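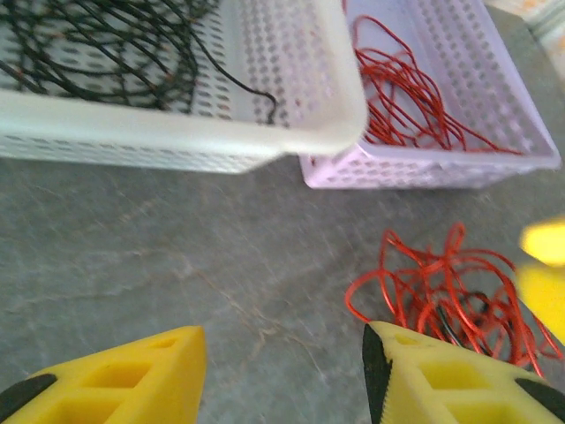 The Wire Test

January 1, 2018

Every few months someone sends me a clip of a robot doing a chore and asks whether I have changed my mind. The chore in the latest one was sorting wire. I watched it twice, then wrote to Vusumuzi Mahlangu, who has spent a good part of his working life teaching machines to pick things up, and asked him who was driving.

"A person," he wrote back. "Always ask that first."

So let me begin with the person. The fashionable way to teach a robot a task is to have someone do the task through it. Sometimes the teacher holds the arm and moves it by hand. Sometimes the teacher sits at a pair of handles a few feet away and the arm copies. The motions are recorded, along with whatever the cameras saw, and after enough repeats a program is trained to produce the same motions when it sees the same sort of thing. The people who sell this call it showing. You show the robot, the robot learns. Anyone who has trained a new employee is supposed to nod.

I have trained new employees. For nine years I ran the incoming bench at a small repair shop in Prurthorpe, and one of the jobs there was to separate scrap wire by color. Red in one basket, black in another. It is a dull job and I never met a person who needed to be shown it more than once. What I showed people had very little to do with the motion. I told them why we were sorting, what to do with a piece that didn't belong in either basket, and how much pulling a tangle would take before it became two tangles. The hands they worked out for themselves.

The robot gets the hands and none of the rest. It gets a long record of where the fingers were and when they closed. If the teacher paused because a loop had snagged, the pause goes into the record with no reason attached. If the teacher paused because the phone rang, that pause goes in too, and it looks the same.

I don't say this to be clever at the expense of people doing hard work. Wire is a wicked thing to pick up. A cup stays a cup when you grab it. A pile of wire changes shape as soon as you touch it, and the strand you see on top may be the far end of something buried at the bottom. Get a bit of black caught under a heap of red and you have a puzzle that a bored teenager solves with two fingernails and a shake. Give the same teenager two stiff fingers on a stick and a set of handles and watch how long the puzzle takes. I tried it at Irkholm last February, at a public day where visitors could take a turn. I lifted a strand, congratulated myself, and brought up half the pile behind it.

The young woman minding the station was kind about this. She said I would get better, and by the end of my turn I had. It has bothered me ever since. What had I gotten better at? I had learned the lag in the handles. I had learned to come in steep and to let go late. I had learned to look at the screen and ignore the table. None of that is sorting wire. All of it would have been in the recording, if mine had been kept, and a machine trained on me would have learned to be a middle-aged man coping with bad handles.

Defenders of the method have an answer, and it deserves a fair hearing. The answer is quantity. One clumsy teacher is noise, they say, but collect enough turns from enough teachers and the clumsiness washes out. Gruvuson, a firm that sells one of these teaching setups, says in its brochure that its wire task was learned from 2,567 demonstrations. The number is printed large, as a boast. I read it and thought of my bench. If I had needed to show a new hire 2,567 times how to put red wire in one basket and black in another, I would have sent him home well before lunch on the first day.

That comparison is unfair, I know. A new hire arrives with twenty years of picking things up already behind him. The robot arrives with nothing. Mahlangu made this point to me with some force, and added that nobody complains about how long it takes a baby to hold a spoon. Fine. But the baby, having got the spoon, goes on to the fork without starting over. The same brochure has a footnote, in much smaller type, saying that a change of container may require "additional demonstrations." I take that to mean that if you swap the basket you may be back at the handles.

It is the word "showing" I object to most. It makes a long and tedious kind of labor sound like a chat over the garden fence. Somebody sat there for every one of those turns. Somebody put the wire back in a heap afterward so that the next turn could begin, and I would bet the heap was made a little neater as the afternoon wore on. I asked Gashaw, which hires out teachers of this sort by the shift, how long a shift was and whether people were paid for resetting the table. I got a pleasant reply about the future of work. When I asked again I got the same reply with a different signature.

My suspicion is that a great deal of what gets called automation over the next few years will be this: people doing the job at one remove, slowly, with worse tools than their own hands, so that someday the job can be done without them. It may pay off. Some of it surely will, in places where the parts are identical and the table never changes and the work is bad for human lungs or backs. I have no sentimental attachment to sorting wire. I would have handed that bench over to a machine with pleasure, provided the machine could tell me when it was stuck.

And there is the test I would like to see in one of these clips. Leave the handles in a drawer. Put the teacher in another room. Tip out a heap that nobody has arranged, with some black wire tangled through the red and something in it that belongs in neither basket, a rubber band or a bit of tape. Then let the camera run for 15 minutes without a cut, including the part where it goes wrong. I want to see what the robot does after it drags up half the pile. A person swears, drops it, and starts from the other side. Recordings of smooth, successful turns have very little to teach on that subject, and smooth, successful turns are what most people want to keep.

Mahlangu tells me that good labs do keep the bad turns, and that some of them now have their teachers fumble on purpose so the machine can learn to recover. I was glad to hear it. I also tried to imagine doing it for a living, making a mess of a pile of wire on purpose and then fixing it through a pair of handles, 146 times in a week. He says people get used to it.

I have written to Gruvuson asking for the uncut 15 minutes. They have offered me a visit and a turn at the handles.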